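Saturday at the gripper shed

Sat 23 July
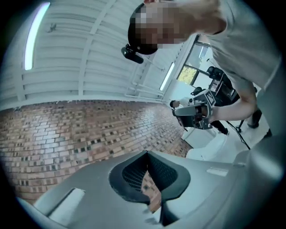 I had promised myself I would not spend another weekend looking at robots, having spent most of February at a trade show looking at robots that were, to a unit, turned off. But Mihret Shiferaw sent me the link for the Lirholm open day, and the link said there would be a sausage sizzle, and I am not made of stone.

Lirholm is the sort of outfit that has a very nice website and a very hard-to-find door. I drove past it twice. The second time I pulled into the panel beater's opposite and a bloke in overalls pointed across the road before I'd got the window down, so I gather I wasn't the first.

Inside it's one long room with brick walls and a ribbed white ceiling, lit by fluoro tubes, and if you took the gear out you could run a decent badminton comp in there. The gear is mostly tripods, cables and the grippers themselves, which are what everyone had come for. These aren't bolted to a robot. You hold one in your hand, and you do the job with it -- pick up the cup, fold the tea towel, whatever -- and it records how you went about it. Later on, a proper robot arm is supposed to learn from your recordings. The grippers have big black-and-white numbers on them. The staff also wear a little camera on the side of their caps, which gives the whole place a faint air of amateur spelunking.

Ozan Kaplan ran the demonstration. He's done this for a while and has the patience of a man who teaches teenagers to reverse park. His opening remark was that they needed 802 good recordings of a single task before the thing would behave itself, and that after the first hundred or so you start dreaming about it. Somebody up the back asked what the task was. Putting lids on containers. A woman near me said she'd be happy to donate her kitchen drawer to the cause, which got a bigger laugh than anything on the program.

We were let loose in groups of 8. I'd love to report that I was a natural. You squeeze the handle, the jaws close, and every instinct you have about where your own fingers are becomes useless. My first lid went on the floor. My second lid also went on the floor, but with more conviction. Ozan told me to slow down, then to slow down again, and then said kindly that slow was fine but I should at least be moving. I got one on in the end. He said it was a usable recording, in the tone you'd use to tell a kid their drawing was very colourful.

Mihret, who had never touched one of these either, did four in a row and then asked if she could try it left-handed. I went and got a sausage.

There was a second demonstration after lunch, with an actual arm they call Neller, and it was fine. Neller put a lid on a container. Neller then put a lid on the bench next to a container, with the same unhurried confidence, and waited for applause. I felt a real kinship with Neller at that point. Ozan reckoned that it had been doing better on Thursday, and I've worked in enough offices to know that everything was doing better on Thursday.

What I did like is that they answered questions properly. A retired fitter asked what one of the hand-held units cost to make, and was told $475 in parts, plus whatever you think an engineer's evenings are worth. He wanted to know why the housing was so bulky, and they had a good ten minutes on it that I couldn't follow, both of them using their hands a lot. He left very happy.

Parking is free on the street if you get there before ten. The coffee was from Adugna, the cafe on the corner, and was much better than it needed to be. They're doing another open day in spring, with a new task, and Mihret has already put both our names down. She tells me it's socks.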